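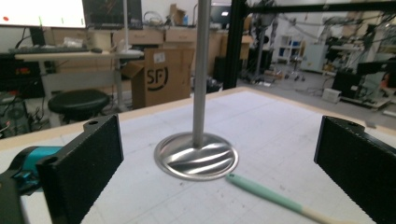

Figure 1. Metal rod with round base and green-handled utensil on the work table.

Author Events and Regional Readership: The Illow Reading Circuit
Student project report, submitted 11/09/2019
Prepared by Socorro Salazar
Project supervisor: Bořivoj Charvát

1. Purpose

This project examined how small publishers use author visits to introduce new fiction outside large cities. The work followed a single reading circuit organized by Hudec, a publisher of mystery and fantasy novels, with stops in Trutmont, Illow and nearby towns.

2. Method

The circuit consisted of 11 events held in libraries and independent bookstores. A one-page survey was handed out at each stop, and 247 completed forms were returned. Interviews were also held with 20 booksellers and librarians. Responses were entered in Skerkodix, the department's survey program, and checked by hand against the paper forms.

3. Findings

Most respondents had not read the visiting author before the event. Many learned of the visit from a poster or a staff member - very few named the publisher's website. Library events drew families and older readers, while bookstore events drew people who already bought fiction regularly.

Booksellers reported that signed copies continued to sell after the author had left. Two stores ordered too few copies and ran out during the signing.

4. Limitations

The survey did not reach people who left before the question period. The Trutmont library stop used an earlier version of the form, and its answers to item 6 were left out of the totals.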